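How do I keep canvas grocery bags from getting grimy and misshapen?

Posted by Garno, 3/12/22

Hello everyone! I switched over to cloth bags in January and I really do love them, but mine are starting to look sad. I have 6 of them, all plain unbleached cotton with colored handles, and one has picked up a smell that I think came from a leaky package of chicken (my own fault, I was in a hurry). I washed that one on hot and it came out shorter than it went in, with the seams all puckered. The others I have been afraid to touch. Is there a way to wash these things so they stay a decent size and the handles don't bleed all over the cream part? And do you iron them, or is that silly? We have hard water here, if that matters.

Navaratnam

Oh, I feel for you, I did the very same thing to a bag my sister brought me back from a trip, and it now holds clothespins. Cotton canvas that hasn't been preshrunk will pull in quite a bit the first time it meets hot water, and then the dryer finishes the job.

What I do now is wash them cold, turned inside out, with the crumbs shaken out of the corners first. You would not believe what collects down in the bottom seams – onion skin, mostly, at my house. Use a small amount of plain detergent and skip the softener. For the smelly one, soak it for 20 minutes in a basin of cool water with a good splash of white vinegar, rinse it well, and then put it through a regular wash.

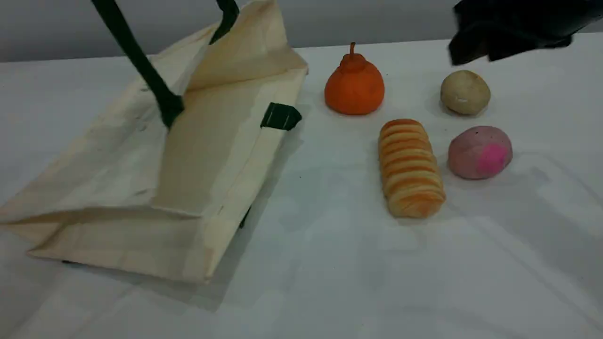

Drying and shaping

Hang them by the bottom hem and not by the handles, which stretch when they're holding up all that wet cloth. While the bag is still a bit damp, tug the side seams straight and push the bottom panel out flat with your hand. I do iron mine, on the cotton setting, but I find ironing restful and I know not everybody does. Keep the iron away from any shiny trim.

As for colored handles, dab one with a damp white rag before you wash. If color comes off on the rag, I would wash that bag by hand and get it hung up quickly. And please do set one bag aside just for meat! I put a stitch of red yarn on mine so I can find it in the pile.

Jimelik

I just throw mine in with the towels. Had them since 2000 and they're fine. They shrank a little, who cares, they still hold a gallon of milk.

Zivham

Agree with the first answer, except that with hard water I'd go easy on the detergent and run a second rinse. Mine used to dry stiff as a board and the extra rinse fixed it. Also let them dry all the way before you fold them up in the car – I left a damp one in the trunk and had to throw it out.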